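Forum: Charity Finance and Governance
Topic: Invoice fraud and the two-signature rule
Posted in November by the Olcombe Relief Fund finance office

Members are asked to note that our organization received a false invoice for $4000 last month. It carried the name of Jalent, a supplier we do use, with changed bank details. The payment was stopped before release.
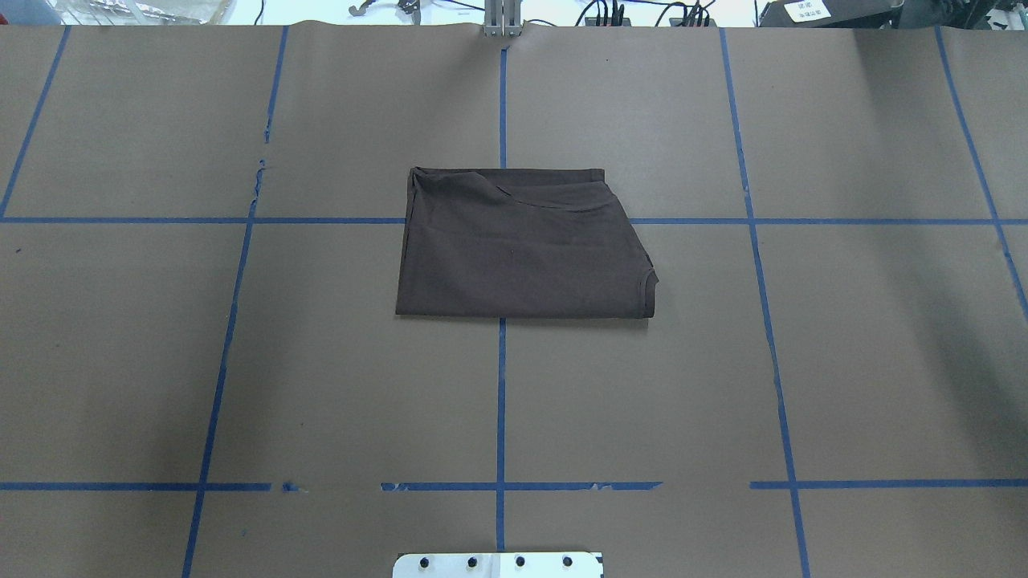 We now require a telephone call to a known number before any bank details are changed. We would welcome the views of other charities on whether a second signature should also apply to small payments.

1. Reply from hodton_trust

Our trust adopted two signatures for every payment, whatever the amount. The smallest loss we have recorded was $498, taken through a false refund request. Small sums are often a test before a larger attempt. We would advise against any lower limit.
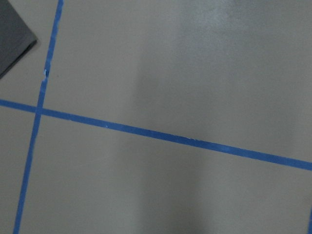 2. Reply from ledger_east

I must respectfully disagree. Our office has two paid staff, and one is often away. A second signature on every stationery order delayed payments by up to six days, and people began to approve requests without reading them. A rule that is signed through unread offers little protection.

The telephone check is the stronger measure — provided the number does not come from the invoice itself.

3. Reply from hodton_trust

The delay is a matter of staffing and does not show that the rule is wrong. Trustees may be named as second signers. Ours approve from home.

4. Reply from brandao_grants

The Brandão grants office asks applicants for their written payment policy. We accept either approach. We do expect the policy to say who may change supplier records, and most of those we receive are silent on this point.

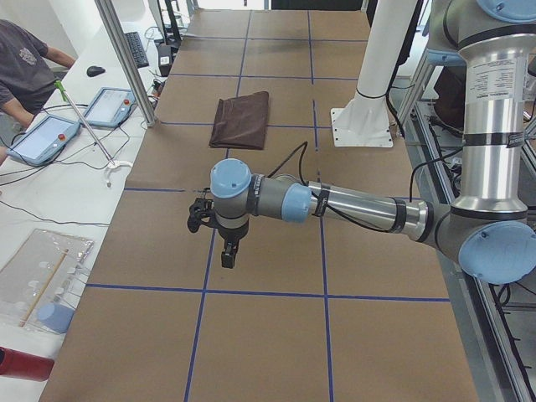
5. Reply from olcombe_finance

Thank you to all. We will put a lower limit to our board, with the telephone check applying to every change of details. ledger_east, please could you share the wording of your call record?

Recent topics
Reporting a suspected fraud to your bank
Gift card requests sent in a director's name
Storing donor records after a office move

Contact the moderators | Copyright Charity Finance and Governance Forum | Back to top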